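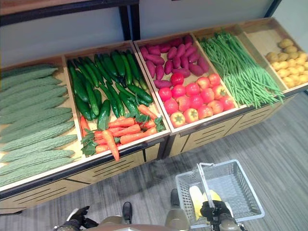

Vegetable stand, right gripper on the handle of the wire basket. Corn in the basket.

Ticket 1219
Site: Varedwood, demonstration room
Opened: April 28, 2024
Product: Nigatu arm controller, shopping demo
Category: Right arm stops with grip fault
Priority: High (open day)
Status: Closed, one follow-up open

Problem as reported by site

We are running the shopping demo for visitors in groups of 11. The robot picks up the basket, goes along the vegetable stand, puts one item in and carries the basket away to the round table. On the second run the right arm stopped while carrying the basket and the controller showed "grip lost". The basket had not dropped. The fingers were still round the handle and we had to support the basket by hand before we could clear the fault. The same thing happened on the fourth run. Runs one and three were fine. The left arm has not faulted at all.

The next group is due after lunch. Can we keep going, or should we switch to the talk only?

Support, first reply

Please keep visitors behind the line and do not run the carry until we have looked at the log. Send us:
the controller log from start-up to the second fault
which basket was in use on each run
the carry speed setting
whether the fault comes on the straight part or on the turn to the table

Site

Log uploaded. Carry speed is 33 per cent, same as in the March rehearsal. Both faults came on the turn. We have two baskets here, the white wire one and the clear plastic one. Runs one and three used the wire basket. Runs two and four used the clear one. We had been swapping them between groups and did not think it mattered.

Support

Thanks. The log shows the finger position dropping below the "holding" limit for a short time on both turns and then coming back. The controller is set to stop if that lasts longer than the grip timeout. It looks like the basket is swinging and the handle is moving a little inside the fingers. The handle profile loaded is "Trirkness wire", which was set up on the wire basket only. There is no profile for the clear one.

Please do this in order:
1. Stop the demo program and put the arm in hold.
2. Place the clear basket on the floor, empty.
3. Run handle teach on the right hand and save under a new name.
4. Check that the grip timeout reads 1000 ms. Do not raise it to get rid of the fault.
5. Load the new profile and do a slow lift with nobody near the arm.

Site

Steps 1 to 3 done. First teach failed with "no contact on thumb". We turned the basket so the handle was square to the hand and the second try saved. Grip timeout was already 1000. Slow lift done and held, no fault shown.
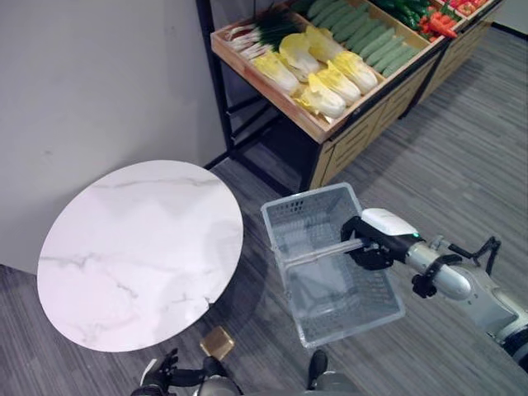

Clear basket up in the right gripper, green light showing at the wrist. Round table to the left, stand behind.

Support

Good. Please repeat the turn to the table three times at the same speed, basket empty, then three times with one item in it. Use something light first. If it stops again, leave it stopped and send the log straight away.

Site

Three empty runs, no stop. Three runs with an ear of corn, no stop. On the last one the basket swung a bit as the robot came round but it settled. We also tried a cabbage because people keep asking for it. One run, no stop.

One thing we noticed: if the demo program is restarted it goes back to the Trirkness wire profile. We have to pick the new one by hand every time.

Support

That is expected with the version you have. The demo program loads its own default at start-up. For the rest of the day use one basket only and do not swap. If you want the clear one, select its profile after every restart and do an empty lift before letting the group in. The Ponivbridge site had the same question and they now keep a note of the profile taped to the control desk.

Site

Understood. We will stay with the wire basket for the afternoon and bring the clear one out at the end if there is time.

Site, end of day

Afternoon groups all done with the wire basket, no faults. Clear basket used for the last group with the new profile, no faults. Please close.

Support

Closed. Follow-up raised for the demo program to ask which basket is in use at start-up. Please keep the new profile saved and send us a copy before the next controller update, as the update clears the profile list.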